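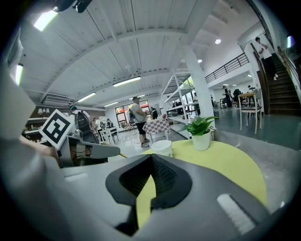 Why Metal Spoons Feel Cold

Touch a metal spoon that has been in a drawer all night. Then touch a wooden spoon from the same drawer. The metal one feels colder. A thermometer would show that both spoons have the same temperature.

Your skin does not measure temperature the way a thermometer does. It responds to its own warming or cooling. Your fingers are usually warmer than the air in a room, so heat moves out of them and into whatever you touch. Heat always moves from the warmer thing to the cooler thing.

Conductors and insulators

A material that lets heat pass through it quickly is called a conductor. Metals are good conductors. A material that slows heat down is called an insulator. Wood, cloth, and most plastics are insulators.

When you hold the metal spoon, heat leaves your skin and spreads along the handle. The part under your fingers stays cool for a while and keeps taking more heat. Your skin cools fast, and you feel cold.
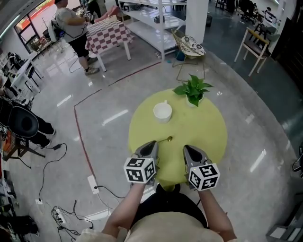
With the wooden spoon, the heat stays near the spot you touched. That spot soon warms up, and less heat leaves your fingers.

Try it

You need 2 spoons, one metal and one wooden, and a room at 20 degrees Celsius or close to it.

Leave both spoons on a table overnight.
Hold one in each hand for 10 seconds.
Write down which one feels colder.
Put them down, wait 7 minutes, and trade hands.

The metal spoon should feel colder in either hand. If it does not, check that neither spoon was in sunlight or near a heater.

What about hot things?

The same rule works the other way. A metal spoon left in hot soup gets a hot handle, as heat travels up from the bowl. A wooden one stays easier to hold. Many cooking pots have metal sides and plastic handles for the same reason.

Words to know

Conductor: a material that heat moves through quickly.
Insulator: a material that heat moves through slowly.

Written by So-ying Lo. Checked by Rafferty Bellamy. Last updated 23/12/2025.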